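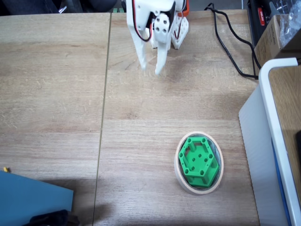
Why Do Bees Like Hexagons? (And Tables, and Tape, and Other Shapes Worth Knowing)

Hello again, shape hunters! Last time we talked about triangles and why bridges are so fond of them, and quite a few of you wrote in to ask about the shape with six sides. So now it is the hexagon's turn, and I have been looking forward to it all through June, because it happens to be my very favorite.

Let's begin with the name. "Hexa" comes from an old Greek word for six, and "gon" comes from the word for corner or angle. Six corners! A hexagon has six straight sides to go with them. If all the sides are the same length and all the corners are the same size, we call it a regular hexagon, and that is the kind we will mostly be talking about.

Now, suppose you want to cover a kitchen floor with tiles, and every tile has to be the same regular shape, and you don't want any gaps for the crumbs to fall into. Squares will do it, of course. Triangles with three equal sides will do it too. And so will hexagons. Those are the only three regular shapes that can manage it all by themselves! Try it with pentagons, which have five sides, and you will be left with funny skinny gaps no matter how you turn them. Circles are even worse. Push some coins together on a table and you will see little curvy holes between them.

Bees have a floor problem of their own, in a way. They need lots and lots of small rooms to keep honey in and to raise their babies in, and the walls of those rooms are made of wax. Wax is hard work for a bee, and she has to eat a good deal of honey to make even a little of it. Of the three shapes that fit together without gaps, the hexagon holds the most space for the least amount of wall. So a comb full of hexagons saves wax, and saving wax saves honey, and I think we can all agree that honey is worth saving.

Agathe Delaunay, who is nine and reads these pages from Orbridge, asked whether you can build a hexagon that stands up, like a little house. You certainly can!

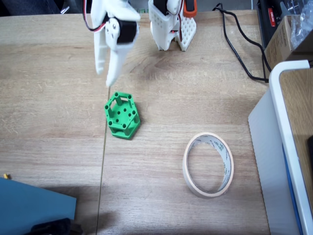
A shape that lies flat on paper has only length and width. When you give it some height as well, it becomes a solid shape, and a hexagon that has been given height is called a hexagonal prism. The easiest way to make one is to put a post at each corner and join the posts with bars at the top and the bottom, just as they are on the green piece on the wooden table. You don't need to fill in the walls at all. Your eyes will do that part for you, and you can peek between the posts to see what is inside, which in the green one is a plate with a pattern of little round holes. A pencil with six flat sides is a hexagonal prism too, only a very long and thin one.

And since there is a roll of masking tape on the same table, let's give it a turn. Tape is wound in a circle, and a circle has no corners whatsoever, so it rolls along smoothly when you stand it on its edge. A hexagon will roll a bit if you push it, but it goes bump, bump, bump, with a rest on every flat side. That is one reason many pencils have six sides. They are less likely to wander off your desk. Here is another thing to try with tape. Look straight through the hole in the middle and you see a circle. Now turn the roll slowly to one side. The hole seems to squash into an oval, and then into a thin slit, even though the tape hasn't changed one bit!

Would you like to draw a hexagon? You will need a compass (the kind for drawing circles, that is, and perhaps a grown-up to help with the pointy end), a pencil and a ruler.

Draw a circle and leave the compass open exactly as wide as it was. Put the point anywhere on the edge of the circle and make a small mark where the pencil crosses the edge. Move the point to that mark and make another, and carry on like this all the way around. You will land back just where you started, with six marks. Join each one to its neighbor with the ruler - and there is your hexagon. The first time I did this I was so pleased that I filled a whole notebook.

When you have had enough of drawing, go and look for hexagons around your home. Nuts and bolts are a good place to begin, and some bathroom floors have them, and so do the black patches' neighbors on an old-fashioned soccer ball (the white ones have six sides and the black ones have five). If it is winter where you live, catch a snowflake on a dark mitten and count its arms before it melts.

Next time, Concetta Caputo would like to know why manhole covers are so often round, and I have already started on the answer.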